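Clitley Building Users' Group
Minutes of the December meeting
Held in the second-floor kitchen, Clitley, 4:00 p.m.
Subject: the snack corner, its shelves, its baskets and its debts 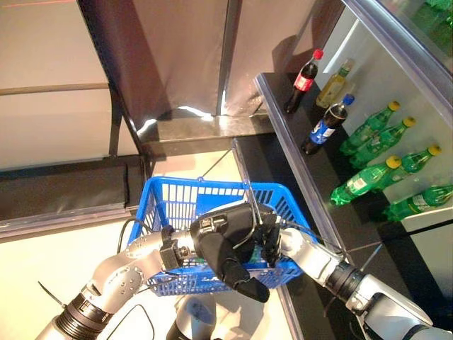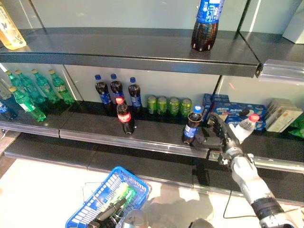
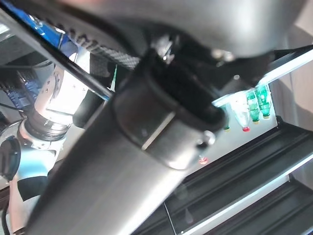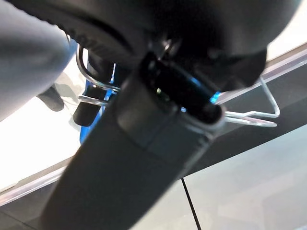

1. Opening and previous minutes

The chair opened the meeting shortly after four, when enough people had stopped looking for chairs. Before the November minutes could be approved, the ground floor asked that the phrase "a lively exchange about lemonade" be struck out, as there had been no lemonade and it had not been lively. The group then moved to the state of the snack corner, on which most people present had an opinion ready. The main complaint was that nothing stays with its own kind. The second picture has five green bottles keeping each other company on the left, three Pepsis at the back, and a Coca-Cola standing in front of two of them like somebody who has joined the wrong tour. The upstairs office said this was a perfectly normal shelf. The ground floor said it was how things start.

The November minutes were approved with the lemonade removed.

2. Matters arising

The sign reading "Please pay for what you take" had been put up as agreed. It was taken down two days later by someone who thought it was aimed at them. It has been put back, slightly higher.

The fridge thermometer has not been bought. The upstairs office had understood that the ground floor was buying it. The ground floor had understood the same thing in the other direction. Action: upstairs office, by the next meeting, with receipt.

The question of whether the mail room counts as a floor was carried over again.

3. Arrangement of the shelves

The group had three proposals in front of it.

The first, from the ground floor, was to sort by brand, one column to each, labels facing out. The second, from the upstairs office, was to sort by whether a drink has caffeine in it, so that people coming down at three in the afternoon could find what they need without reading. The third, from the mail room, was to leave it alone and see.

Discussion was long. It was pointed out that sorting by brand puts water in several places, as the group buys whichever water is on offer and has never shown loyalty to any of it. It was pointed out in return that sorting by caffeine would require somebody to know which teas count, and that the last attempt to settle this had used up most of an agenda. The mail room said that its own proposal had the advantage of already being in effect.

A question was asked about cap colors. The suggestion was that since people seem to pick by cap, the shelf might as well be arranged that way: green and yellow at one end, blue in the middle, red at the other. Red was then found to cover both cola and a water, and the idea lost its supporters fairly quickly, though one member asked for it to be recorded that it would have looked nice.

Agreed: by brand, with all water together at the right-hand end whatever the label says. Tea goes on top. The arrangement will be tried until the spring and not discussed at the meetings in between.

A further point was raised about bottles leaning. Members are asked to stand a bottle up again if they have knocked it sideways getting at another one. Members are also asked not to write "I did not do this" on a sticky note and leave it on the shelf, as happened in October, because the note was there for longer than the problem.

4. Price tags

There are clip-on holders and there are price cards, and the group would like them to meet. The ground floor printed a full set of cards in the fall. These were then found to be a little too wide for the holders. They were trimmed by hand, which solved the width, and in several cases took off the last digit of the price.

For part of November, a large soda therefore appeared to be on sale for next to nothing, and sold well.

Agreed: new cards, measured first. The upstairs office offered the use of its paper cutter on condition that it comes back. It was noted that the cutter had been lent before, and that this was why there was a condition.

5. The baskets

The baskets were bought from Bastach when the snack corner opened, on the theory that people collecting drinks for a meeting would carry them up in a basket and bring the basket back. The first half of the theory has held up very well.

A search before the meeting turned up one under a desk holding shoes, one in the supply closet holding the other baskets' missing paperwork, and one being used upstairs as an in-tray. The upstairs office said that it was a very good in-tray. The chair said it was also blue, perforated and had a carrying handle, and that the group would like it home by tomorrow.

The handles were discussed. They are thin wire, and several members dislike them under load. One had been told by a supplier that foam grips exist. Another said that if people carried fewer bottles at once they would have no need of foam, and that taking the stairs with a full basket was a choice. Uden stocks the grips and would send a sample pair without charge. Action: mail room to request the sample and report on comfort, briefly.

The suggestion of a sign-out sheet for baskets was made and met with silence. The suggestion of tying a tag to each handle with the words "Snack corner, second floor" was better received and was agreed. The ground floor will supply string.

6. Money

The honesty box was opened and counted in front of the group. It held $61 in bills and coins, along with a button and a bus token from a city none of us could identify. Against this, the month's restocking came to almost $100, so the box is short by very nearly $40, which is better than November and worse than anyone would like.

Several explanations were offered. The ground floor mentioned the trimmed price cards. The upstairs office mentioned visitors. The mail room observed that its own members always pay, and was asked how it knew, and said that it just did.

It was proposed to raise every price slightly. It was counter-proposed that raising prices only brings in more money from the people who are already paying, and that they are tired. The prices will stay as they are until the new cards have been up for a full month and all the digits can be read.

Agreed: the shortfall to be covered from the building fund this once. The chair asked for "this once" to be minuted. The secretary noted that it was also minuted in November.

7. Supplier

Gowda has delivered the drinks for the past year and has generally brought what was ordered. The latest delivery had the correct number of cases, though one of plain water had been swapped for one of green soda. This may account for the amount of green soda.

Gowda has offered a discount of 2 percent if the group moves to one large order a month in place of several small ones. In favor: the discount, and fewer mornings spent propping the door open with a fire extinguisher. Against: there is nowhere to put it all. The supply closet was suggested and rejected by everyone who has opened the supply closet.

The ground floor has a space behind its coat rack that would take 40 bottles if the umbrellas were moved. It was asked who owns the umbrellas. After some discussion it seemed likely that the umbrellas belong to people who no longer work here. They will be laid out in the hallway for a week with a note, and anything still there afterward goes to the thrift store.

Agreed: to try the single monthly order, starting with the next one, subject to umbrellas.

8. Cleaning

The floor in front of the shelves is a pale color and hides nothing. Cola has been spilled on it and walked down the hallway at least once since the last meeting, with the direction of travel clear enough that the group declined to pursue it further.

The mop lives in the second-floor closet and should be put back there head up. The spray bottle next to it is for counters only. The shelf fronts are to be wiped when the delivery is unpacked, before the bottles go on, and the upstairs office asked for the word "before" to be stressed.

The cleaning turn passes to the mail room for January. The mail room raised again the question of whether it counts as a floor. The chair ruled that for the purposes of mopping it does.

9. Any other business

A request was received for snacks with less crunch, from a member whose desk is beside the snack corner. The group was sympathetic and could think of nothing to do about it. Bananas were mentioned.

A request was received for a diet option that is not the one we have. Gowda will be asked for a list.

A box on the top shelf at the right-hand end has been there for some time and no group would claim it. It will be opened at the next meeting if it has not been collected, and members are asked not to spend the intervening weeks guessing by email.

The ground floor asked whether the meeting could be held somewhere with more chairs. The upstairs office offered its conference room, which has plenty, provided that everyone present understands that the blue in-tray is off limits. The chair reminded the upstairs office of item 5.

10. Next meeting

January, same time, upstairs conference room. Agenda items to the secretary beforehand, please, and in writing, as the remark made on the stairs last month was not heard properly and has gone into the record as "something about straws."

The meeting closed at 5:25 p.m. Drinks were taken from the shelf by several members on the way out, and the box was heard to rattle twice.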